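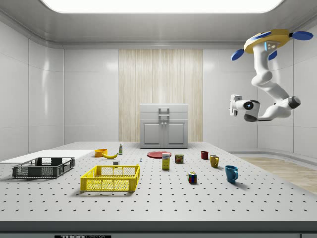 The simulated test cell, with the ceiling-mounted arm above the worktable. Picture: Skarcombe

Skarcombe has stopped all trials of its table-clearing robot after the arm drove its gripper into the worktop at its Konulport site on 20th January. No one was hurt.

The arm hangs from the ceiling and is being taught to pick up household items such as mugs, a plate and a banana. Each task is first tried out in a computer model of the cell before it is run on the real machine.

According to a notice sent to staff, the arm was reaching for a mug when it carried on downwards past the point where it should have stopped. The gripper hit the table and the motors kept pushing until an engineer pressed the emergency stop. One finger was bent and the wrist unit will have to be replaced.

The company has traced the fault to a height setting. The table in the model had been placed 100 mm lower than the one in the workshop following a change to the software, and the figure was copied across to the real controller without being checked. The same task had been run 3000 times in simulation with no collision reported.

"The model was doing what it was told, and it was told the wrong thing," said Rogério Brito, who runs the trials. "We should have measured the real table again before switching on. That step is now in the procedure."

A second fault is still being looked into. The arm should cut its own power when it meets a force above a set limit, and on this occasion it did not. Unance, which supplies the force sensor, has taken the part away for testing.

Kipchumba Mussa, the site safety lead, said the guard door was shut and staff were outside the cell — as the rules require — when the arm came down. He has asked for the speed of all first runs to be held at 300 mm a second once work begins again.

Trials are due to restart in February, if the sensor report is back by then.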